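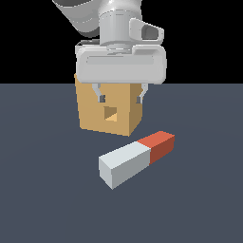

Bivora has introduced a revised procedure for the acceptance of timber and screed subfloors on all of its contracts, following a review of 63 completed installations. The procedure takes effect in May and applies to new work as well as to the replacement of existing floor coverings. It places the greatest weight on the flatness of the surface and the condition of its joints. Under the new rules a shallow groove is to be recorded with its length and depth wherever it is found in a subfloor, and filled before any adhesive is applied. Grooves of this kind were previously left to the judgement of the fitting team.

The review was carried out by the company's technical department at Felach and covered a combined floor area of 1137 square metres. It considered sheet vinyl, engineered boards and carpet tiles laid in offices, schools and a small number of private homes. In 10 of the installations the department recorded faults at the surface which could be traced to the layer beneath. The most frequent was a visible line in sheet vinyl directly over a joint between two panels. Raised edges in carpet tiles were also noted, mainly at doorways.

Under the revised procedure, the site supervisor will check each room with a straight edge in both directions and mark any high or low area on the floor plan. The plan will be signed by the supervisor and by the client's representative before fitting begins. Where filling or sanding is needed, the room will be checked again once that work has been completed. Fitting teams have been instructed not to start in a room for which no signed plan is held.

A separate section deals with timber subfloors in older buildings. Loose boards must be fixed down, protruding nails driven below the surface, and damaged boards replaced with boards of the same thickness. Overlay panels are to be laid with staggered joints. The use of offcuts narrower than the width of a single floorboard is no longer permitted along external walls.

The procedure was tried at the Borkowska site, where seven rooms were prepared and signed off before the first covering was laid. Two of the rooms required further filling after the second check. The wording on doorways was changed as a result, and supervisors must now check the floor on both sides of each threshold.

Clients with work already booked will receive a copy of the procedure with their site visit letter. Prices agreed before the change will be honoured, although additional preparation identified during the visit will be quoted separately. Printed copies may be obtained from the Felach office.

Print this page
E-mail this page
Reading time: 2 minutes

Recent items
Wutus adhesive range: revised storage guidance
Felach office: changes to opening hours
Fitting carpet tiles at doorways and thresholds
Borkowska site: second phase of flooring work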